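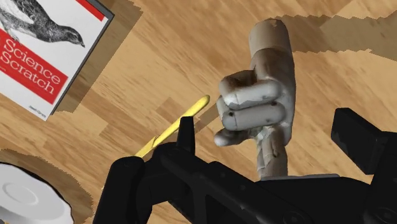

Slide 1. Wrist view from the simulator: gripper, yellow stick, wooden hand, book.

Notes for the workshop talk, 16 November 2020. Keep this slide up during the introductions.

Thank Agnes Lennox for the room and the projector. Say who I am and that the arm was built by four of us over the summer: me, Jayanthi Rajan, Liliana Melis and Settimio Marino. I did the gripper and most of the simulation. Jayanthi did the wiring and will take the electrical questions at the end.

Start with the slide. It is rendered. Point out the shadow edges, which come out in steps like a staircase. I get asked about them every time. They come from a low shadow setting and I leave it low so the thing will run on my old laptop. The wood grain and the book cover are just textures laid over simple shapes.

Point out how much of the view the gripper takes up. Most of the bottom of the picture is black housing. I put the camera close in because I wanted to see the fingers, and for a while I was pleased with it. Then I tried to bring the gripper down on things and found I was losing sight of them behind my own hardware. Look at the lower end of the yellow stick - it goes behind the gripper and you can't tell where it stops. If you are building one of these, work out where the camera goes before you design the mount. I did it the other way round and printed the mount three times.

The task. Pick up the stick and leave the wooden hand standing. It sounds easy. The top of the stick is right by the smallest finger of the hand, so there is very little room to come in from that side. Settimio suggested the hand. We wanted an awkward shape that wasn't a box, and all our early tests had been boxes.

Next slide, the numbers. Keep this short.

We ran 200 tries in simulation with the objects shuffled each time. 90 of them were good picks, meaning stick lifted, hand still up. I was hoping for better. Most of the bad ones were one of two things: the fingers closed on nothing, or the gripper body caught the hand on the way down. The second kind is the one that worries me on the real arm, where the same mistake could strip a gear.

Then 20 tries on the bench with the real arm. Don't quote a score for these. We changed the finger pads halfway through so they aren't comparable. Say that if asked.

Next slide, parts list. The servos are from Sendow, the small ones, and they have been fine apart from one that buzzed from new. The control board is a Stunow. Jayanthi has the wiring diagram and will put it on the workshop wiki. All the black parts are printed here on the big machine. Remind people that the spool by the door is for shared use and to write down what they take.

Mention the screws. Every joint on the gripper is held with screws and nothing is glued. It took longer to draw but I have had the fingers off more often than I can remember, and it is a five minute job with one hex key.

Next slide, what went wrong. The cable to the wrist was too short and pulled the plug out whenever the arm turned fully left. Fixed with a longer cable and a clip. The table in the simulator was set slightly too high, so for two weeks every grasp on the real bench stopped short. Weronika Szczepańska found that one by measuring the table leg. Thank her, she is usually in on club nights.

Next slide, what's next. Move the camera back and up a little. Try narrower fingers. Another run in December, 1,000 tries this time, left going overnight on the workshop computer if Agnes is happy with that.

Live demo if there is time. Check the emergency stop first, and ask the front row to keep bags off the bench.

Questions. Repeat each one out loud before answering, the back of the room can't hear.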